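Print | E-mail | 3 comments | 9 shares

# Rarnitz tabletop arm: build notes and data card

Last edited 5 July 2026

Rarnitz is a small robot arm that hangs over a work table in our shared workshop. The arm was bought secondhand without a mount or a controller. Everything else was made or put together in the shop. This file covers the mount, the software, how to record with it, and the recordings we have released so far.

The repository has three folders:

- `mount/` drawings for the bracket and the printable parts
- `zostano/` the control and recording program
- `data/` an index of the recordings and a script to fetch them

## Mount

The arm hangs upside down. We tried it bolted to the table first and lost too much of the work surface to the base. Hanging it also keeps the elbow out of the way when someone is reaching in to reset the objects.

The bracket is wood. Cut it from the drawing in `mount/bracket.pdf` and drill the arm holes with a drill press if you have one. A hand drill works, but our first bracket was done that way and one hole was far enough off that the arm sat crooked. Use lock washers on all four arm bolts. Check them again after the first few hours of use and then once a month.

The zero position in the config file assumes the base of the arm is level. If yours is not, run `zostano level` before anything else and save the result.

## Software

Zostano runs on Linux only. It needs Python 3.11 or later and a free USB port. Install from the repository root:

 pip install -e zostano
 zostano check

The check prints one line per joint. Any joint that reports `stale` is usually a loose connector. Joint 4 on our arm did this all through October until we replaced the cable.

The operator drives the arm with a handheld controller. Press the trigger to engage and let go to stop. The arm holds its last position when the trigger is released, and it will stay there until it is engaged again or powered down. Powering down lets the arm drop, so move it to the parked position first.

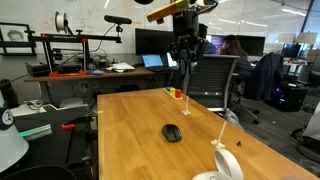

Speed is capped in software at 200 mm per second. You can raise the cap in `limits.yaml`. We have not tested anything above the default and the recordings were all made under it.

Keep your free hand off the table while the trigger is down. Anyone else in the shop can press the stop button, and everyone who uses the space should know where it is.

## Recording

1. Park the arm and start `zostano record --task NAME`.
2. Put the objects out. They do not have to be in the same spots each time, and it is better if they are not.
3. Engage, do the task, go back to park.
4. Press `k` to keep the episode or `x` to throw it out.

Episodes are thrown out if the arm faults or a joint drops off the bus. Failed attempts are kept and marked `success: false`. If an object rolls off the table, stop and mark it failed. Do not pick it up mid-episode.

## Data

The first release is called Vallejo. It has 2000 episodes across 23 tasks, most of them pick, place, push and stack with small household objects and toys. Each episode is one folder with the joint log, the video and a short text label.

| Field | Contents |
|---|---|
| `joints.csv` | joint angles and gripper state, with timestamps |
| `video.mp4` | color video |
| `label.txt` | one sentence, typed by the operator |
| `meta.json` | task name, success flag, software version |

The labels were typed fast and have spelling mistakes. We have left them alone. A corrected set may come later as a separate file.

The second release, Kalevard, will add longer tasks and is not finished.

## Known problems

- Timestamps in the video and the joint log drift apart in long episodes. `data/align.py` fixes most of it.
- The gripper state is the commanded value. It does not tell you whether anything was held.
- Lighting changes with the time of day and with who is working in the shop. It was never controlled.
- Task names changed partway through. The old names are mapped in `data/names.json`.
- All the recordings come from one arm in one place. A model trained only on these will probably do poorly on a different setup.

## License

Code is MIT. Drawings and recordings are CC BY 4.0. Report bugs in the issue tracker and include the output of `zostano check`.

Print this page | E-mail this page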